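Wood grain

Wood grain is the name we give to the direction, pattern and feel of the fibers in a piece of wood. It's one of those words that gets used for about five different things at once, and I've spent enough years writing these pages for the Woltdale woodworking wiki to know that most arguments about grain are really two people using the word differently. So I'll try to keep the meanings apart (wish me luck).

Where it comes from

A tree is mostly made of long, thin cells that run up and down the trunk and carry water. When you saw a board out of the log, you're cutting alongside those cells, and the lines you see on the face are mostly the growth rings showing through. In places with real winters, a tree grows fast in spring and slower in summer. The spring wood is usually paler and softer, the summer wood is darker and harder, and the two together make the stripes. Tropical trees often don't have clear rings at all, so their stripes come from other things, such as changes in color or cells that spiral one way and then the other.

Straight, wavy and everything else

Straight grain runs parallel to the long edge of the board. It's the easy one! It planes well, splits cleanly and behaves itself when the weather changes. Spiral grain happens when the tree twists as it grows, and I once had a fence post that turned a good quarter of the way round over a couple of summers. Interlocked grain switches direction layer by layer and will tear out under a plane whichever way you push. Wavy or curly grain is the fancy stuff you see on the backs of violins, and people pay silly money for it.

How the saw changes it

The same log can give you very different looking boards depending on how you cut it. Flat sawn boards have those big arches and flame shapes. Quarter sawn boards have the rings standing nearly upright to the face, so you get narrow, even stripes, and the board moves less in width as the seasons change. Rift sawn is in between and gives the straightest lines of all, though it wastes the most wood and you'll feel that in the price.

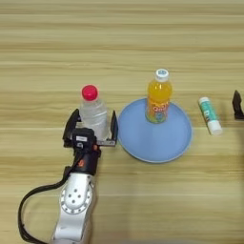
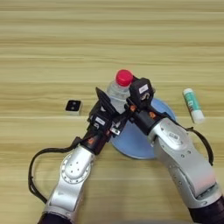 Light wood with the grain running from side to side.

Pale stripes like these are popular in kitchens and workrooms, I think mostly because they make a small room feel bigger. Dark grain can look wonderful too, but it shows every speck of dust, and I say that as someone who owns a walnut desk.

Figure is not grain

Strictly speaking, the pretty patterns are called figure, and grain only means the direction of the fibers. Gunārs Kazlauskienė, who taught the evening class where I learned all this, used to stop the whole room if anybody mixed them up. I still mix them up. Texture is a third word, and it's about how big the pores are: oak is coarse, maple is fine.

Working with it

Plane in the direction where the fibers rise toward the surface ahead of you, sometimes called working "uphill" (think of stroking a cat from head to tail). Sand along the lines, never across them, or the scratches will jump out the moment you put on a stain. End grain drinks up finish like a sponge, so I thin the first coat there, or sand it a bit finer than the rest.

Glue holds very well along the grain and poorly on the ends, which explains why so many old joints, such as the mortise and tenon, are shaped to give you long grain meeting long grain.

See also: growth rings, quarter sawing, veneer, wood movement

Page last changed 20/11/2018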